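FOR IMMEDIATE RELEASE
January 6, 2019

Cletia to Open Shared Workroom at Dradwood in February

DRADWOOD – Cletia will open a shared workroom on the ground floor of the Dradwood building in February. The room has places for 50 people and will be rented by the desk, by the day or by the month.

Cletia took over the space last year and kept most of what was there. The gray speckled carpet stays down throughout. It was cleaned in December, and worn sections by the main door were replaced from leftover stock.

"We looked at tearing the carpet out and decided against it," said Periklis Kouris, who manages the property for Cletia. "It is quiet to walk on and it hides dirt. We put the money into lighting and power outlets."

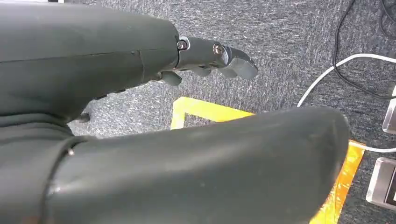 Gray speckled carpet in the workroom at Dradwood.

The tables are reused as well. Cletia bought 57 of them from Khúc, a dealer in used office furniture. They have pale beige laminate tops and can be pushed together in pairs for people who need more surface. Some have small chips along the edges. Tables with wobbly legs were repaired before delivery, and two spare tables will be kept in the storage room.

Members who rent by the month may leave papers and small supplies in place overnight. Desk storage is kept simple, with cardboard organizers divided into open slots. They are light enough to move from one table to another and can be recycled when they wear out.

"People asked us for drawers, but drawers fill up and get forgotten," said Huệ Thân, who planned the layout. "With open slots you see what you have – and you clear it out sooner."

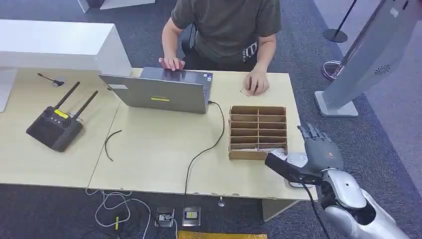
Two joined tables with a laptop and a divided cardboard organizer.

The room covers 4000 square feet. Furnishing costs came to $900 under budget.

Desk bookings open at the end of January at the Dradwood front desk. Visits can be arranged on weekday afternoons until then.

Media contact: Uyên Kim, Cletia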